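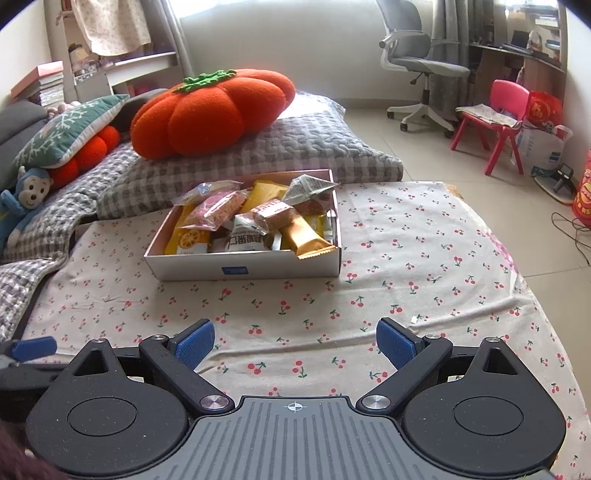
Dernière mise à jour de la page : 13 septembre 2026

Le problème se pose toujours dans les mêmes termes : un carton ouvert, des sachets de toutes sortes, des emballages qui se chevauchent, et un logiciel qui doit décider en une fraction de seconde lequel saisir. Chez Avel, l'équipe de perception travaille sur ce cas depuis plus d'un an. Les friandises emballées individuellement réunissent à peu près tout ce qui met en défaut une chaîne de vision classique : film transparent, reflets métallisés, impressions trompeuses, géométrie qui change au moindre contact.

Une tranche d'orange imprimée sur un sachet jaune constitue un bon piège. Pour un détecteur de contours, la bordure du fruit est aussi franche que celle du sachet, parfois davantage. Les premières versions du module de segmentation, nommé Urby, découpaient volontiers le motif et proposaient un point de prise au centre de l'agrume. Le point tombait souvent juste, ce qui a masqué le défaut pendant plusieurs mois. Il est apparu avec les emballages à motif excentré, où la pince se refermait sur une soudure ou à côté du produit.

Slamet Sumampouw, responsable de la perception, a fait retirer la couleur de la première étape de la chaîne. Urby calcule désormais une carte de normales à partir de la séquence vidéo, puis n'interroge l'image en couleur que pour départager deux hypothèses voisines. « On perd en finesse sur les objets plats, explique-t-il. On gagne sur tout ce qui est froissé, et un sachet est presque toujours froissé. »

Restent les films transparents. Un emballage clair contenant des gaufrettes roses et blanches renvoie au capteur la surface des gaufrettes, quelques millimètres derrière celle du film. L'écart est faible, mais il suffit à fausser la profondeur d'approche. Urby ne cherche pas à reconstruire le film. Il associe à chaque pixel une incertitude de profondeur, et le planificateur ralentit la descente lorsque cette incertitude dépasse un seuil. La valeur retenue dépend de la raideur des doigts et doit être réglée à nouveau à chaque changement de revêtement.

Le planificateur, Yeoh, est un développement séparé. Jouko Juntunen en a écrit le noyau à Nadidthorpe, dans un bureau où il était alors seul. Le principe tient en peu de mots : Yeoh ne planifie pas une trajectoire complète, il produit un court segment de mouvement, l'exécute en partie, puis recalcule à partir de la nouvelle image. L'horizon est de 38 pas de commande, dont 10 sont exécutés avant le recalcul. Allonger la partie exécutée rend le geste plus fluide et moins réactif. La raccourcir introduit une hésitation visible près du contact, quand deux plans successifs ne choisissent pas le même sachet.

Cette hésitation a occupé Juntunen une bonne partie de l'été. La solution adoptée consiste à conserver en mémoire l'hypothèse de saisie du segment précédent et à pénaliser tout changement de cible, avec un coût qui croît à mesure que la pince descend. À distance du carton, le système change d'avis librement. Près du contact, il ne le fait plus que si la cible a bougé.

Les démonstrations sont acquises à la main, dans des intérieurs habités, avec une pince tenue par l'opérateur. Un carton posé sur un drap imprimé de petites cerises donne une donnée bien plus difficile que le même carton sur une table d'atelier : le support se déforme et son motif se répète. L'arrière-plan compte aussi. Une peluche en forme de citrouille, un coussin à flocons ou un fauteuil de bureau entrent dans le champ et fournissent des points d'appui à l'estimation de pose de la caméra, à condition de rester immobiles. Le drap est exclu de ce calcul par un masque appris — le masquage par seuil de couleur confondait le tissu crème et le carton blanc.

Les textes imprimés ont fait l'objet d'un débat interne. Sumampouw souhaitait les exploiter, un bloc de caractères chinois sur fond blanc donnant une orientation assez fiable de l'emballage. Juntunen s'y opposait : l'orientation du texte ne renseigne pas sur la position des soudures, et le modèle de lecture ajoutait 35 millisecondes à chaque cycle. Le module existe toujours dans le dépôt, désactivé par défaut.

L'outillage d'annotation a pris plus d'importance que prévu. Chaque séquence est découpée automatiquement en phases d'approche, de fermeture et de retrait, d'après l'écartement des doigts. Un opérateur corrige ensuite les bornes. Les séquences où la pince reste ouverte au-dessus du carton étaient auparavant rejetées. Elles sont maintenant conservées et servent à entraîner l'estimateur d'incertitude, qui a besoin de points de vue variés plus que de saisies.

La prochaine version de Yeoh doit traiter le cas des 2 sachets saisis ensemble. Urby le signale déjà, par comparaison de l'écartement mesuré et de l'épaisseur attendue, mais le planificateur ne sait qu'interrompre le cycle. Juntunen travaille sur une manœuvre de relâchement partiel au-dessus du carton. Elle fonctionne en simulation avec des barres rigides. Les emballages souples ne sont pas encore modélisés.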